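The top drawer, at last

I have been meaning to deal with the bedroom since January, and last night around 9 - well, later than that, if I'm telling it straight - I finally put on some music and started. My friend Consuelo swears by doing the bed first, so the white sheet went on before anything else, and then of course I used it as a table for everything I couldn't decide about.

The teal piece is the one I keep going back and forth on. It's soft, it's creased beyond hope, and I've had it since my two years at Poltport, so you can guess how well the sorting went!
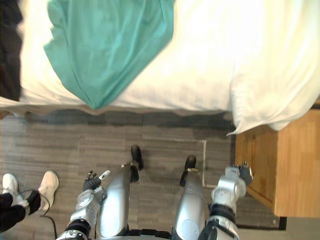

The nightstand

I do love that honey-colored wood, especially next to the gray floor. Inside it was another story: 93 buttons in a jar (my grandmother's, so they stay), old receipts and a hand cream I'd given up on. The receipts went. I'll tackle the closet next, once I've had some sleep.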